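The Great Jumper Pack-Away

2018-06-08

Welcome to the least glamorous gallery on this site! I've been putting the winter knits in order on the spare bed (the one with the big teal plaid cover, a bargain from Dornis that I still love) and the red Christmas-style jumper got its turn first. It comes out every December without fail, and then it travels from chair to hook to drawer for months because folding bulky knits is my weak spot. Flat on the bed, arms in, bottom up, done. In theory!

Sleeves first, always. I used to bring the hem up before sorting the arms and ended up with a lumpy parcel that wouldn't stack on anything.
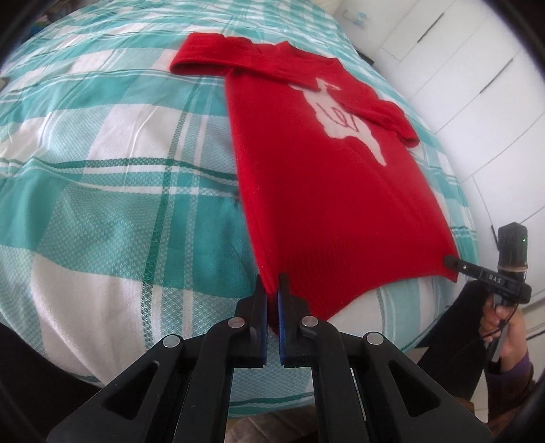
I do all of this on a bed now, never on the kitchen table. You want room on every side, and a bit of softness underneath seems to stop the knit sliding about while you're fiddling with it. My shelf from Kollenholm is only 380 mm deep, so whatever I fold has to come out shorter than that or the door won't close (ask me how I know). Two folds up from the hem usually gets me there, and if the jumper's a really chunky one I'll roll it from the bottom and tuck it in beside the scarves.

And please, no hangers for heavy knits! I lost a lovely grey cardigan that way, with shoulders like little wings by the end of one season. Everything woolly lives folded now, thickest at the bottom, favourite colours on top where I can see them.

With both arms across the front, the whole thing is suddenly a much more manageable shape. I never fuss over the creases at this point, they get a good shake when the jumper comes back out.

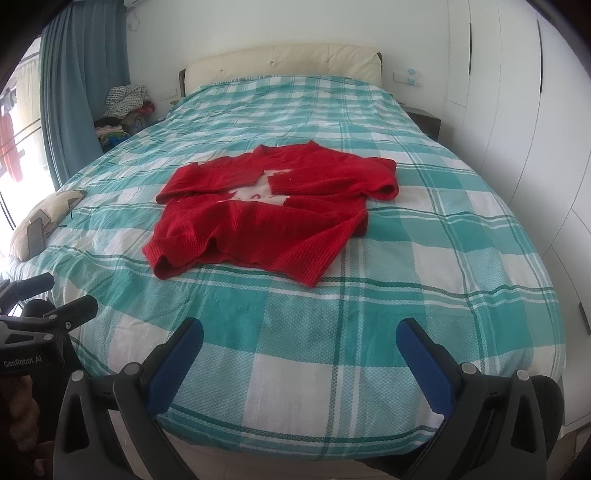 Aguirre commented that sleeves straight down the back work better for anything with a picture knitted into the front, as the design stays flat and you can tell at a glance which jumper it is in the pile. Fair point, and I'm going to try it on the next one. The green stripy cardi is waiting, plus a heap of socks I'm pretending not to see.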